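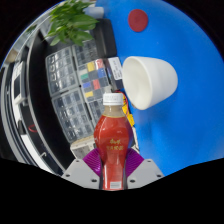
A red-wrapped drink bottle between the purple pads of the Hernon, with a white cup on its side behind it.

Hernon Hand-Held Gripper: Your Questions

Hi, I'm Zhiqiang Xue. I design the Hernon, pack most of the boxes and answer all of the email, so this page is really my inbox with the repeats taken out. If your question isn't here, write to me (the address is on the contact page) and there's a fair chance it ends up here too!

Last updated June 16, 2026

What do I get in the box?

One assembled gripper, one spare pair of pads, a camera mount, a wrist strap, a hex key, a printed calibration card and a bag of screws with more screws in it than you need. The camera isn't included. Neither is the memory card, and I get asked about that one a lot.

How much is it?

$334 plus shipping. Schools and university labs can ask me for a quote with the tax taken care of. I don't do seasonal sales, so please don't hold off waiting for one.

Do I need a robot to use it?

Nope. You hold it in your hand, squeeze the trigger, pick things up and record while you do it. Plenty of buyers start recording months before their arm shows up, and a few never get an arm at all, they just share recordings with a group that has one. If you do own an arm, the Ketora adapter lets you bolt the same pads and plates to it so that what your policy learned from and what it's working with match.

What can it pick up?

Bottles, cups, boxes, tape rolls, markers, fruit, most things you'd find lying on a desk. A drink bottle is what I hand to people first at demos. It's easy to grab around the middle and it's the sort of thing you'll want a robot to handle sooner or later anyway.

It's weak at very thin things on a flat surface. Playing cards, coins, a single sheet of paper... you can get them if you slide them to an edge, but you'll say some words first. There's a narrow fingertip set in the works for that, and I'm hoping to have it in August.

How wide does it open?

Wide enough for an ordinary drink bottle or a cup held across its sides. For big jars and pitchers, go for the rim or the handle. If you have one particular object you care about, mail me its width and I'll tell you straight whether it fits.

Why are the pads ribbed?

Grip, mostly. A smooth pad let round things roll, and I spent a whole winter chasing dropped bottles across my floor before I gave in and added the ridges. They also let the pad give a bit, so you don't need to line up perfectly before closing.

Do they come in other colors?

Purple only for now. I'd love to offer black, but in my own recordings black pads disappeared into dark backgrounds and that made the gripper harder to track. Purple almost never turns up on the stuff people grab (apologies to everyone working with eggplants).

How long do pads last?

I rate a pair at 3000 grasps, and that's when I'd look them over and think about swapping. Some people go well past it. Check the ridges near the tip first; once those go shiny and flat, the grip on glossy surfaces drops off quite quickly. New pairs are in the parts shop, and changing them takes one hex key and a few minutes.

Which camera should I use?

Any small action camera with a wide or fisheye lens that fits the standard mount. You want both pads in view along with a good bit of the table beyond them. With a full fisheye you'll get black corners outside the round part of the picture, and that's normal. Leave them alone. The software masks them out, and if you crop the video yourself the calibration won't line up anymore.

My pads don't look the same on both sides of the video. Is it broken?

Probably the mount has turned a little. Open the gripper all the way, loosen the mount screw, and turn the camera until the left and right plates look like mirror images of each other. Tighten it back up and record the calibration card again. If one pad still sits closer to the middle than the other, send me a short clip and I'll take a look.

Do I have to clear my desk before recording?

You don't, and I'd argue you shouldn't! My own bench has parts organizers, wires and a plant on it, and I record there all the time. Some clutter is good for the data, and it gives the tracking something to hold on to. A big bare tabletop with a plain wall behind it is a lot harder. What you do want is decent light, and nothing that moves by itself in the background, so switch the fan off.

Shiny wrappers and clear plastic show reflections, and that's fine too. Just move a lamp if it's blasting straight into the lens.

How many recordings do I need to train something?

This is the hardest one to answer because it depends so much on the task. For one simple job on one table, I tell people to start with 100 good ones, train, watch what goes wrong, then record more of whatever went wrong. For something that should work in kitchens it has never been in, you're in a different league. The biggest set any customer has told me about was 3000 recordings, from a group at Brillell, and they had several people taking turns with two grippers.

Please mix it up as you go. Stand the cup up, lay it on its side, come in from the left, come in from high up, swap the bottle for a different one. Fifty copies of the same move won't teach it much.

Is the software included?

Yes, it's a free download and there's no subscription. It reads the video, works out where the gripper went and how far it was open, and writes files you can feed into the usual training code. It runs on Linux and Windows. The Mac version works on my laptop and that's all I'm willing to promise today.

Is it heavy?

With a camera on it, you'll feel it by the end of a long session. I do twenty minutes and then a coffee. Use the wrist strap, please, it's saved my toes more than once. Left-handed folks: the trigger works from either side.

What are the holes in the plates for?

Attachments. You can bolt on a marker, a small light or a sensor of your own. The drawings are on the downloads page with the screw sizes. Keep anything you add on the outer side so it doesn't block the view of the pads, and redo the calibration after you've fitted it.

Can it get wet?

Wipe it with a damp cloth and you're good. Don't dunk it and don't run it under the tap. If a drink leaks on it, take the pads off, clean them with dish soap and let everything dry before it goes back together.

Where do you ship from, and how long does it take?

European orders go out from Tănase, the workshop that does my assembly, and everything else goes out from me. Allow two weeks. If I'm out of stock the shop page says so and gives the next batch date.

Can I send it back?

You've got thirty days, and I don't mind if you've used it. Scratches are okay, missing parts aren't. Put the hex key back in the box, I'm begging you. Repairs are free for the first year, and after that you pay for parts and postage.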